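Enunska Travelling Cinema Kit
Screen, projector and sound for small-release films
Hire or buy from Conska

We've wanted to put this page up for ages. The Enunska is the kit we take out ourselves when a film has finished its festival run and still has towns it hasn't played, and it has become our favourite thing in the store. If you've made a feature on a modest budget and can't get more than a single weeknight session at a multiplex, you can book a hall, load this into a station wagon and open it yourself. Plenty of small films find their best crowd that way, in a room where people have brought cushions and the director is standing next to the tea urn.

What's in the kit

Projector with standard zoom lens and lens cap
Folding-frame screen, matte white, with legs and guy ropes
Two powered speakers on stands
Small mixer with one wired microphone for the Q&A
Playback laptop with Clastix Player installed
All power and signal leads, in a labelled roll
Gaffer tape, spare fuses, torch
Hard cases on wheels for the projector and the speakers

The screen packs into a long soft bag and goes across the back seats of most wagons. We left out a backup projector to keep the weight down, but you can add one to any hire if the booking is a premiere or something you'd really hate to cancel.

The picture

The projector is a laser model, so there's no lamp to warm up or replace, and colour holds up beautifully from the first session to the last. Black levels are where portable gear usually falls over. Night scenes go a milky grey and all the work your cinematographer put into the shadows disappears. The Enunska does far better than we expected at this size! We ran Lensa Yimer's debut through it before taking it on, a film that spends most of its middle hour in a farmhouse during a blackout, and she sat through the whole thing with her arms folded and then asked if she could book it for September.
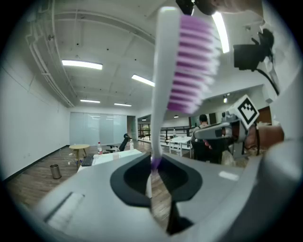

It does still want a dark room. Halls with high windows are the usual trouble, and daylight sessions in those will look washed out no matter what you do with the settings. Blackout cloth can be added to your hire. For outdoor screenings, plan your start for well after sunset and tell people on the poster that the film begins at dark, as otherwise they turn up with the kids at dinner time and get restless.

The sound

Dialogue first, always. The two speakers are voiced for speech and they carry to the back of a weatherboard hall without shouting at the front row. Music comes through warm and full, though if your film leans on very deep bass you'll want the subwoofer (it has its own case and it's heavy, fair warning). Surround mixes are folded down to stereo by the player. Have a listen to your own fold-down before the night. Neelam Singhal mixes for a lot of the filmmakers who hire from us, and her advice is to make a proper stereo mix at the finishing stage and bring that along, even if the film has only ever played in surround.

Playback

Clastix Player takes the common delivery files and plays them full screen with no pop-ups, no sleep mode and no cursor wandering over somebody's face. It won't open an encrypted cinema package, so ask your distributor for an unlocked file in plenty of time. Subtitles can be burned in or loaded from a separate file, and you can change their size from the keyboard, which audiences in long, narrow halls really appreciate. Trailers, sponsor slides and the feature go into one playlist. Hit the space bar and off it goes.

Setting up

Two people can have it standing and focused before the kettle boils if they've done it before. Allow longer for your first go. The screen goes up before anything else, then the projector, then the speakers, and the leads are colour-coded at both ends.

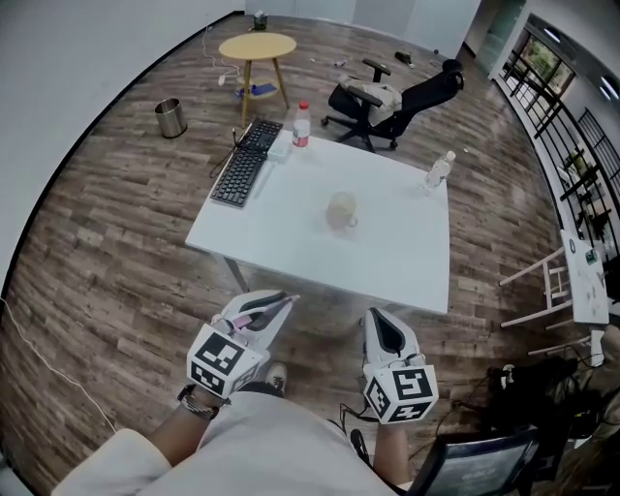 White table with two hand-held grippers in front of it.

Put the speakers a little forward of the screen, angled in. Run the power down the wall side of the room and tape it wherever people will walk. The mixer has masking tape along the bottom with our suggested levels marked in pen, and those marks are a good start for an average hall with carpet. Bare floors and brick need less treble.

Who it suits

Filmmakers touring their own work, regional film societies, schools running a student showcase, festivals that need one extra room. Munther Hijazi took it through the river towns with his documentary about projectionists and added extra sessions along the way. Chia-hao Au uses it for works in progress, playing a rough cut to a room of strangers and taking notes from the back. We love that use for it. You learn a lot about your second act when you can hear the chairs creaking.

For a proper auditorium with raked seating, look at the Chaturvedi fixed projector instead. It's brighter, it has a choice of lenses and it's built to stay put.

Hire and purchase

Weekend hire: $600, picked up and returned to our counter
Longer tours: priced by the route, so send us your towns
Ex-hire kits for sale: ask, as we release them when new stock arrives
Add-ons: subwoofer, backup projector, blackout cloth, second microphone
Screening rights: not included, and needed even for a free event

First-time hirers get a walk-through at the counter with Baiba Tamošiūnaitė, who'll put a few minutes of your film up on the screen so you can see how it looks before you leave. Bring the actual file you'll be showing, on a drive, plus a second copy on a different drive.

Bookings for the summer touring season close on 31st October. Outdoor dates go first.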